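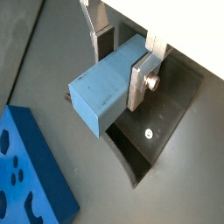

Progress Report to the Rebelo Fund: Toy Library Sorting Blocks

Spending stands at $1,699, most of it on foam. Teresa Esteves has now checked 81 pieces for wear. The light blue bar has a few smudges and a short dark streak, and stays in service. We have seen worse on our own desks.

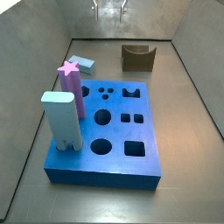 Page 2

The blue sorter has round, square and arched holes. The pink star and the pale blue prism remain the tall ones. Promdale has asked to borrow a set in February, and 14 pieces still need checking.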